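Home | Forums | Classics | Members | Search

Older hatchbacks and saloons – Ciroment owners' board
Posted by Ketsara Klinhom, 23 Sep 2021

Second-generation Ciroment: saloon or five-door?

ketsara_k
Right, I've got the bug again! Sold the estate in May and I've been hunting for a second-generation Ciroment ever since. I've found two within driving distance. One is a saloon with the bigger engine, 2,269 quid, long MOT, one rear arch gone bubbly. The other is a five-door in that lovely flat green, cheaper, but the dash has been swapped and the mileage is anyone's guess. My heart says five-door. I learned to drive in one and I still think it's the prettiest thing they ever built. What would you lot do?

backroad_ben
Saloon, every time. Stiffer shell, quieter on the motorway, and the boot is huge. I did 19 years in mine and only gave it up when the rear subframe went.

Onsri_Fan
Can't agree with Ben there. The saloon is softer at the back than the five-door and you feel it on any decent B-road. Have a go in both before you part with money. The five-door on good tyres is a joy – it just tucks in and goes.

backroad_ben
Softer because most of them are on their original dampers! Put fresh ones on and come back to me.

Onsri_Fan
I did. Kestia dampers, all four corners, 33 miles on them before I took it over the tops. Still preferred the five-door :)

apinya.somboon
Ooh, I love this argument, we have it every year. Ketsara, check the scuttle drain on either car. Lift the carpet on the passenger side and push your hand right down. If it's damp, knock 100 off and budget a weekend. Also look at which gearbox is in the saloon. The later one has a much nicer change from second to third. The early one is fine but it does baulk when cold.
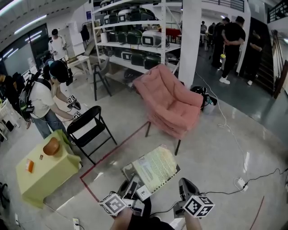
Hands full, and a booklet on the concrete between the grippers

ketsara_k
Brilliant, thank you. Is the scuttle drain the one behind the wiper motor or lower down?

apinya.somboon
Lower down, under the plastic tray. Two clips and it lifts out.

valanix_dave
Nobody's mentioned trim. Five-door tailgate seals are very hard to find now, saloon boot seals you can still get. I'd want to see that green one after a night of rain.

Onsri_Fan
Fair point about the seals, I'll give you that one. The colour though!

ketsara_k
Seeing the green one on Saturday morning, torch packed. If the carpet's dry I may not be able to help myself.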